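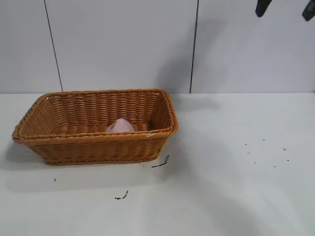 Woven basket on a white tabletop.

Pistamus Nail Polish Wear Reviews

Data card and README

Overview

Pistamus is a small set of customer reviews of nail polish, base coats and top coats. It holds 683 reviews of 97 products, written in English by people who bought the product and wore it at home. Each review has a star rating, the text, and a few fields filled in by hand afterward, such as how many days the polish lasted before the first chip.

The set was put together for work on wear claims. A bottle may say "up to 10 days" and the reviews often tell a different story. We wanted text where the number of days could be pulled out and checked against a human reading.

Where the reviews come from

The reviews were sent in through a feedback form on the Noltbridge shop site. Reviewers ticked a box agreeing to reuse of their text. Reviews without the tick were never exported. Thibodeau, the shop's own line, makes up a little under half of the set, so averages over the whole file lean toward that brand. Ivska is the next largest and is mostly gel-look top coats.

No payment was made for reviews. Some reviewers got the product as a free sample with another order. Those rows have sample = yes.

Files

reviews.csv has one row per review
products.csv has one row per product, with brand, type and finish
notes.txt holds the labeling rules and the odd cases

The two tables join on product_id. Files are UTF-8 and use commas, with double quotes around the text field. Line breaks inside a review were replaced with a single space.

Fields in reviews.csv

review_id: a number with no meaning beyond order of export
product_id: see products.csv
stars: 1 to 5, whole stars only
text: the review as written, spelling left alone
days_to_chip: whole days, blank if the review does not say
base_coat: yes, no or unknown
top_coat: yes, no or unknown
sample: yes or no
month: the month the review was sent, no year

Labeling

Days to chip were read from the text by two people. If the reviewer wrote "almost a week" we entered 6. "A couple of days" is 2. "Forever" is blank. Chips caused by a named accident (car door, can opener) are entered as blank too, and notes.txt lists them. Peeling counts as a chip. Tip wear does not, unless the reviewer calls it a chip.

The first 50 reviews were labeled by both people and compared before the rules were fixed. After that each row was read once, and only unclear ones went to the second person. Expect a few mistakes.
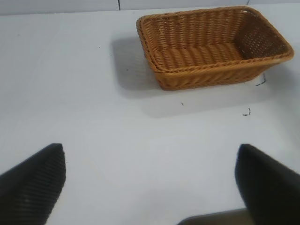 Aaliyah Campbell wrote after the first release that the peeling rule was wrong for peel-off base coats, where the polish is meant to come away in one piece, and that those products looked worse than they are. She asked for them to be marked or dropped. They are now marked in products.csv as peel_off = yes and the rows are still in the file. Leave them out if you are comparing wear.

Known problems

Reviews over 200 words are rare and nearly all come from the same handful of products, mainly the magnetic polishes.

Many one-star reviews are about shipping, a broken bottle or a shade that looked different on screen. The star rating should not be read as a rating of wear.

July has far more reviews than any other month. The shop ran a summer shade sale then, and a lot of the text mentions pool water and sunscreen.

Thinned polish, old bottles and mixed shades are in there. We did not try to sort them out.

Shade names were changed twice on the site. Where a review uses an old name, the product_id points to the current one.

Personal details

Names, order numbers and email addresses were removed by hand. First names of friends or nail techs were replaced with NAME. A few reviewers describe allergic reactions. Those reviews are kept, with no other details about the person.

Use

Free for research and teaching. Please do not use the reviews in ads or on product pages. If you find an address or a full name we missed, open an issue with the review_id only and leave the text out.

Changes

1.2 adds peel_off to products.csv
1.1 fixes quote marks in the text field and removes duplicate reviews
1.0 first release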